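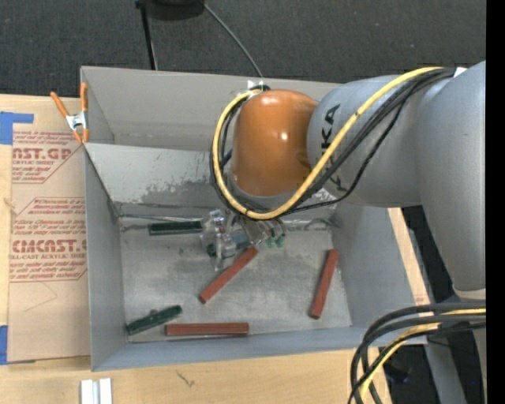
*Man-lok Hsu, contributing editor, industrial equipment*

**Sumow** is a bin-picking kit sold by Duman, an automation supplier based in Iltville. It lets an industrial robot arm take parts out of an open bin when the parts lie at different angles. The kit is sold without an arm and can be fitted to several makes, including KUKA.

## Contents

The standard kit has a gripper, a fixed camera, a control box and a license for the picking software. The bin is bought separately. Duman recommends sheet metal with sloping sides, which help parts slide back toward the floor. Its price list gives the kit as part number 721.

## Operation

The camera looks at the bin before each pick, and the software ranks the parts it can reach. Bar-shaped blocks in red and green are used for setup trials. Blocks lying close to a wall are harder to grip than those in open floor, and the software leaves them until last unless told otherwise. Cables are routed along the outside of the arm.

## Reception

Tove Vídalín reviewed the kit for the trade newsletter *Pasar*, running 421 picks over two days. She recorded 42 failed grips, most of them at the bin corners. She found the software easy to learn but called the manual thin on cable routing, and thought the price of $4,000 fair for small shops.

## Service

Duman offers remote setup help on weekdays. Calls on Friday end at noon.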